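How to Run a Resident Feedback Walk for a Housing Scheme

A feedback walk is a set route through a neighborhood, walked by small groups who record what they see at fixed stops. It is used by planning teams who want comments on streets, density and open space from people standing in the place under discussion. The method below was worked out on the Adton extension, a scheme of 1,449 homes, and later adjusted for the smaller site at Sundby.

What you need

A base map at a scale where single front doors can be told apart. Comment cards, one per person per stop. Pencils. A watch. A large table in a room within five minutes of the last stop, for sorting.

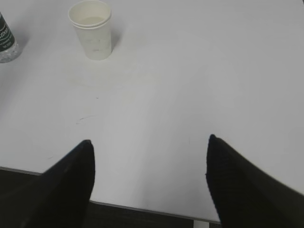

White tabletop.

Step 1. Set the question

Write one question for the whole walk and keep it to a single sentence. At Adton it was "Would you live on this street, and what would have to change?" Questions with the words density, mixed use or permeability in them produce blank cards from residents and long essays from professionals. Neither can be sorted.

Do not ask about the scheme as a whole. People answer that before they arrive.

Step 2. Draw the route

Keep the route under a mile and a half. Choose between six and nine stops. At least one stop must be on a street that the design team thinks has failed, and at least one must be on a street that was there before the scheme. Include one road crossing without a signal. Mark the start and end on separate corners so that groups do not meet.

Walk the route yourself with a stroller or a loaded cart before fixing it. Curbs that look flush on the drawings are often an inch high on the ground. At Sundby this moved stop 4 to the other side of the canal and added a ramp to the return leg.

Step 3. Choose the time

Run the walk twice, once on a weekday evening after 5:30 and once on a Sunday morning. Parking, noise and the use of play areas differ enough between the two that the results should be logged separately and compared at the end. August is a poor month for either, with many households away and the ground-floor shops on short hours.

Step 4. Form the groups

Five to a group is a workable size. Mix people by role: a resident, a real estate agent, a local reporter, a designer from outside the project, and a person who has never been to the area. Hand out role badges before names. Later, cards are read by role, and a comment about rents means different things coming from an agent and from a tenant.

Each group has a timekeeper. The timekeeper does not fill in cards. 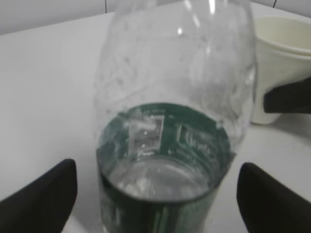
Allow seven minutes per stop: two of silence, three of writing, two of talk. The silent period comes first and should be kept even when the group finds it awkward. If talk begins before writing, the cards from that stop will largely repeat the first speaker.

Step 5. Collect the cards

Gather cards at every stop. Do not let people carry them to the end, where they go back and edit. Number each card with the stop first and the group second, so 3-2 is stop three, group two.

At the Adton walks 75 people took part and 63 handed in a full set. Incomplete sets were kept but sorted into their own pile, and no percentages were drawn from them.
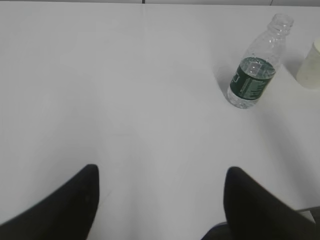 Tabletop with the far edge at the top.

Step 6. Sort

Sort by stop, then by role, then by topic. Use topics that come out of the cards. A list prepared in advance tends to fill up evenly and hides the gaps. Wissam Shboul, who ran the sorting at Sundby, used two passes with different sorters and discussed only the cards where the passes disagreed. It takes an extra hour.

Common topics in dense housing areas are bike storage, wind at corners, bins, light in lower apartments, the width of sidewalks outside schools, and whether there is anywhere to sit without buying something. 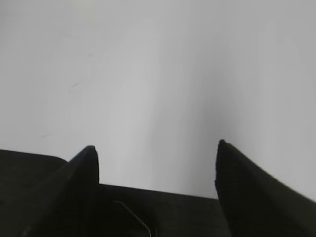

Transfer the sorted topics to a clean base map, one symbol per topic, placed where the comment was made. Print the map in pale gray so that the symbols carry. A background in the range of a plain white-gray surface, with nothing on it stronger than soft shading, is the right level. Building outlines should be just visible at arm's length. Anything darker competes with the pencil marks.

Step 7. Report

Issue the map and a written note of no more than 2 pages. Quote cards word for word and give the role after each quote. Leave spelling as found. Anil Nair's note on the Wieczorek Street blocks is a usable model: stop number, three quotes, one line on what the design team will do, one line on what it will not.

Send the note to everyone who walked, including those with incomplete sets. Store the cards by stop number until the planning decision has been made.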